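3. Garnir et fermer le plateau à compartiments

Si vous avez suivi la partie 2, votre table est montée et le coin café de la salle de pause commence à ressembler à quelque chose. On passe au plateau, ma partie préférée (je sais, il en faut peu). Le modèle que j'utilise porte la référence 1216 au catalogue Hekham, mais un autre plateau à cases avec couvercle se prépare de la même manière.

Avant de commencer

Lavez le couvercle à l'eau tiède avec une goutte de savon et séchez-le avec un chiffon doux. Pas d'éponge abrasive, pas de poudre à récurer ! J'ai rayé mon premier couvercle comme ça, en moins d'une minute. Le plateau, lui, se contente d'un coup de chiffon humide, en insistant dans les angles où le sucre adore se cacher.

Attention : ne passez ni l'un ni l'autre au lave-vaisselle. Kenneth Buenaventura, qui a relu ce guide, a tenté le coup chez Girnitz et il a fallu tout racheter.

Garnissage

1. Posez le plateau au milieu de la table et mettez le couvercle à côté, à plat, loin du bord.

2. Videz vos boîtes de réserve et triez par famille avant de remplir quoi que ce soit. Les sachets plats d'un côté, les bâtonnets de l'autre, et ce qui est emballé à la pièce dans un troisième tas.

3. Remplissez d'abord les cases du fond avec les petits sachets. Ceux qui tiennent debout, laissez-les debout, on lit mieux les étiquettes et on fouille moins.

4. Couchez les bâtonnets en diagonale dans une case de devant. En ligne droite ils coincent chez moi — en biais, ils tombent tout seuls à leur place.

5. Gardez la dernière case pour les emballages brillants, ceux vers lesquels tout le monde tend la main en premier.

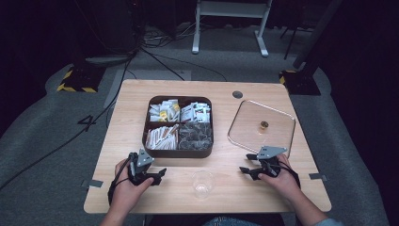 Peut-on mélanger deux sortes de sachets dans la même case ?
Tant que les étiquettes se distinguent au premier coup d'œil, ça ne pose aucun problème. Évitez seulement de mettre ensemble le sucre et l'édulcorant, on les confond trop facilement le matin.

6. Arrêtez-vous un peu sous le bord. Un plateau trop plein a l'air généreux, mais le couvercle reste de travers et vous passerez la journée à le remettre droit.

Remarque : chez nous, un plateau bien garni contient 94 pièces et dure presque 3 jours, tous formats confondus. Je refais le plein avec les recharges Mercado, qui arrivent en vrac dans un carton. Prenez le temps de jeter un œil aux dates, surtout pour le lait en poudre.

Pose du couvercle

1. Essuyez une dernière fois les traces de doigts (il y en a toujours, j'ai renoncé à comprendre).

2. Prenez le couvercle par les côtés, à deux mains, et présentez-le bien parallèle au plateau. Le bouton du dessus sert à le soulever ensuite, quand tout est en place.

3. Descendez-le doucement et vérifiez les quatre coins du bout du doigt. Si l'un d'eux remonte, il y a un sachet dessous : relevez, poussez le sachet, recommencez. N'appuyez surtout pas !

4. Si votre table a un passe-câble comme la mienne, branchez la bouilloire par là et laissez le trou dégagé. J'y ai déjà perdu 2 bâtonnets de sucre, repêchés sous la table au moment de passer l'aspirateur.
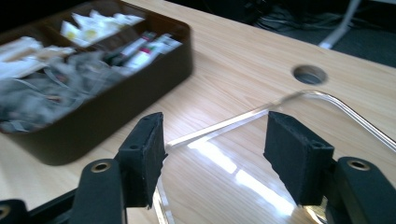
Le rebord transparent, avec le plateau garni en arrière-plan.

Entretien courant

Le vendredi, je vide tout, je secoue le plateau au-dessus de l'évier et je remets les plus vieux sachets sur le dessus. C'est l'affaire de cinq minutes, dix si quelqu'un vient bavarder — et quelqu'un vient toujours bavarder.

Un sachet percé se jette tout de suite, avec ses voisins s'ils collent. Pour une tache de café séchée, laissez poser un linge humide un moment puis essuyez sans frotter.

Pour les gobelets et le distributeur Merklow, passez à la partie 4.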